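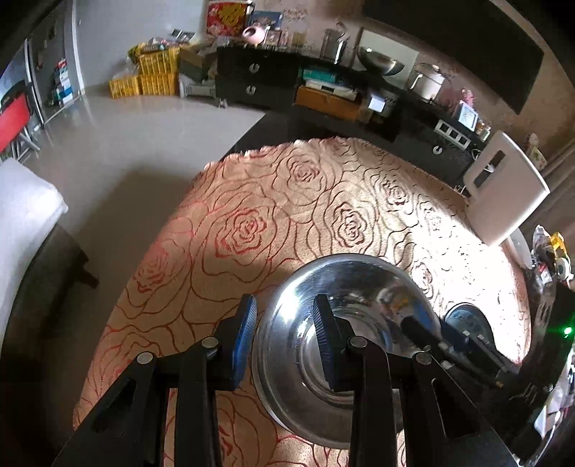 Haruto Yokoyama

13 Jul 2024

Notes on collecting bowl demos with the hand-held gripper. Short thread, mostly for people who keep asking why our grasp data is slow to clean.

Polished steel is the worst surface we record. The bowl reflects the room and it reflects the gripper, so the tracker gets two sets of jaws that move in opposite directions. It locks onto the wrong one more often than I'd like.

The rose tablecloth stays. Printed cloth gives the pose estimate plenty of corners to hold on to. On a plain white table we lost tracking in 7 percent of takes. On patterned cloth it's under one.

Current count for the Endulano set: 994 takes recorded, 561 kept after filtering. Most of the rejects are rim grasps where the jaws closed before the pads were square to the wall of the bowl.

Pads: blue ribbed on the left jaw, black ribbed on the right. With two colors, a left/right swap in the labels shows up at a glance. We had one of those in April and it cost Wania a full relabel.

How to do a rim grasp by hand so that the arm can repeat it: bring one pad to the inner edge first, hold still for a beat, then close. People want to do it in one motion. The policy copies the one motion and knocks the bowl.

Also, slow your wrist. A person can turn a wrist much faster than our arm can. Anything over the joint speed limit gets thrown out in Shibata's filter, so a fast demo is a wasted demo.

We tried the same task by remote control for comparison. Takes ran some three times longer and the operators got tired. The force data was cleaner, though – nobody squeezes hard through a joystick.

Plan for now is hand-held for bulk, remote for the last few centimeters of contact. Pastik has the merge script half working. Timestamps still drift between the two rigs.

Will post the filter settings once the drift is fixed. Replies about matte spray: yes, we know, and no, we want it to work on normal bowls.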